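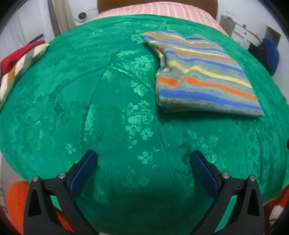 Povport Community Guest House
Minutes of the house meeting, 23 February 2018

Present: Derek Whiteley (chair), Anneke, Paul R., Sunita, Graham, Lois (minutes)
Apologies: Martin

1. Minutes of the last meeting
Agreed with one correction. Under item 4, the boiler quote was from Strobel, and the minutes had it down as Jandier. Lois will fix the copy in the binder.

2. Boiler
Derek has now had both quotes in writing. Strobel can do the work for 3000, including removal of the old unit. Jandier came in higher and could not give a start date. Paul asked if the Strobel price covers the two radiators on the top landing. Derek thought so but will check before anything is signed. Agreed to go with Strobel if the radiators are covered. If they are not, Derek will bring it back to the next meeting.

The hot water will be off for one full day. Sunita asked that guests be told when they book and again when they check in, as last time the note on the front desk was missed.

3. Bookings
Anneke reported that March is filling up, mostly with the choir weekend. The choir has asked for 11 rooms and we can give them nine. Two of their party have agreed to share, and the others will be offered the annex. Graham does not want the annex used until the lock on the side door is changed. Agreed. Graham to get the lock.

The Trusta booking system is still sending confirmations twice. Anneke has written to them and had an automatic reply. She will phone.

4. Laundry and bedding
The change of linen supplier was discussed again. Sunita would like to stay with the present one through the spring and look at it properly after that. Paul said the delivery has been short three times since Christmas — pillowcases mainly — and that we are paying for the full order. Sunita to check the delivery slips against the invoices. No change for now.

Lost property is to be kept for 30 days, with the room number and date on the bag. Anything left after that goes to the thrift store.

5. Breakfast hours
Graham proposed moving the end of breakfast from 10 to 9:30 on weekdays. Anneke was against, as several of the long-stay guests come down late. Vote: two for, three against, Lois abstaining. Hours stay as they are.

6. Parking
The neighbor at number 12 has complained again about cars across the driveway. Derek has apologized and will put a line about it in the welcome letter. Paul to repaint the white line when the weather is dry enough.

7. Any other business
The toaster in the guest kitchen is tripping the breaker. Taken out of use. Paul to buy a new one, receipt to Anneke.

Lois can't do minutes next time. Sunita will take them.

Next meeting in March, after the choir weekend. Date to be sent around by Derek.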